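Evmont Perforated Panels: Frequently Asked Questions

What load does a panel carry?
Each gray panel is rated for 10 kg, spread evenly. Point loads at a single hole should stay under 800 g.

Can panels be cut?
Yes, with a fine-toothed saw. Cut between rows of holes, never through them, and file the edge.
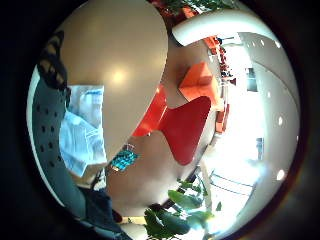 How much clearance does a panel need?
Allow 19 cm in front of any panel used for hanging storage. Hooks need room to be lifted out at an angle, and bulky items reduce that quickly. With a broad tan surface and a crumpled sheet right up against the small round holes, most positions are hard to reach until the area is cleared. Keep paper and fabric off the lower rows.

Do Kastberg hooks fit?
The straight type fits. The Kastberg double hook has a wider pitch and does not.

How are panels cleaned?
Use a damp cloth and mild soap. Dust in the holes comes out with a soft brush. Do not use solvents.

Who handles replacement parts?
Heiðrún Lykkegaard, parts desk. Orders received by 11 a.m. ship the same day.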